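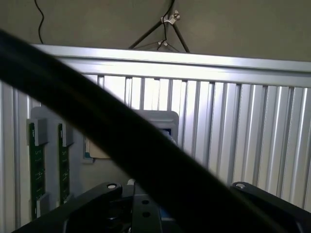

Hitham School of Design, Department of Interior Materials

Figure 1. Ribbed aluminum paneling with the horizontal rail across its top. The grooves run vertically. Note the stripes of light and dark, and the shadowed channel under the rail.

3. The ribbed wall

3.1 Why I ended up caring about a wall

I came to the ribbed wall sideways. The study was meant to be about worktops (see Section 2), and the wall was just the thing behind them. But when I read through the first batch of comments from the people who use the Paewai workroom, they kept wandering off the worktop and up the metal. They said it was bright, or that it was a pain to wipe, and quite a few said they liked it a lot and couldn't tell me why. So I asked Tayla Faulkner if we could stretch the project through August and give the wall a section of its own, and she said yes on the condition that I stop calling it "the shiny bit" in meetings.

Ribbed metal has been used indoors for a long time, mostly in places where looks came second: cold rooms, loading areas, the backs of counters. The ribs stiffen a thin sheet, so you can span a good distance without it buckling or drumming when someone leans on it. What I wanted to know was how it behaves as a surface that people look at and clean all day long, which the span tables don't cover.

3.2 Light on the ribs

A flat sheet of aluminum gives you one big smeary reflection. Ribs break that up, and in Figure 1 you get bright ridges with darker grooves between them. The wall isn't evenly bright either. It's strongest through the center and right and goes a bit grayer toward the left. I'd been treating the paneling as a single reflectance value in my notes, and after looking at it properly I threw that out (sorry, Keith, I know you'd already typed it in!).

Keith Goodwin and I then went along the wall with a hand-held meter and took readings at standing and seated eye height. The readings are in the appendix and I won't repeat them all, but the pattern was easy to describe. Move your head a little to one side and the bright ridges swap places with their neighbors. People at the worktop noticed it as a kind of shimmer when they walked past, and hardly at all when they stood still. Glenys Goodwin, who gets migraines, found the shimmer unpleasant under the overhead lights and fine with the lights turned down, so we asked everyone else about it too. Of the 52 people who filled in the questionnaire, 6 said the wall bothered their eyes at least once a week. All of them usually worked facing it.

The rail is a different story. Its front face is flat and very reflective, so it throws back one long highlight where the ribs throw back many thin ones. I had expected complaints about the ribs and got more about the rail. Hamish Prendergast suggested a matte strip along the front face, and we tried one from Dallik on a short length. Glare complaints from that end of the room dropped off, though two people told me it looked like tape. Well, it was tape.

3.3 Cleaning it

I did a lot of the wiping myself, which I'd recommend to anyone writing about surfaces. Going up and down with the grooves is quick. Going across is hopeless: the cloth rides over the ridges and leaves the low parts alone, and whatever was on the cloth gets scraped off on the first edge it meets. Most people go across anyway. I watched myself do it on my second morning, when I knew perfectly well what I was supposed to be testing.

The slow part is up at the top, where the rail meets the ribs. There's a channel along the lower side of the rail, it sits in shadow, and you can't tell by looking up from the worktop if it's clean or not. We ran a white cloth along it after each weekly clean and scored the cloth on the same scale we used for worktop seams. The channel scored worse than any seam in the room. The narrow lip along the upper edge of the rail scored badly as well, but a long-handled brush took care of that, and the brush didn't really fit the channel.

Coralie Fairweather tried three ways of getting in there: a folded cloth, a bottle brush with the end bent over, and a soft wedge cut from Trirton foam. The wedge won by a mile. It does wear out fast, and we were cutting a new one every couple of weeks by the end. If you're going to put up a wall like this, I'd ask the fitter to close the channel off while the panels are still on the floor. We had a quote of 300 dollars to do it afterward, and that was for a single wall.

3.4 What people thought of it

The interviews were short and I let them ramble. Liking for the wall had very little to do with how easy it was to clean. The people who did the most wiping were split right down the middle, and one of the wall's biggest fans described the channel under the rail in terms I can't print. The words that came up most were "bright," "tidy" and "cold," and "cold" was used as a compliment more often than I'd guessed.

Several people also said the vertical lines made the wall seem taller. I didn't test that and I'd be careful with it, as they may have been repeating each other (the workroom is a chatty place, and I'm part of the problem). It would make a nice small study for somebody with a movable panel and more patience than I have.

3.5 Limits

We looked at one room with one panel profile, and all the readings were taken under the same ceiling lights. A deeper rib would shade its own grooves more and probably shimmer less. We also never got a plain sheet of the same metal to compare against, because the delivery fell through twice. Section 4 goes back to the worktops and picks up the seam scores from there.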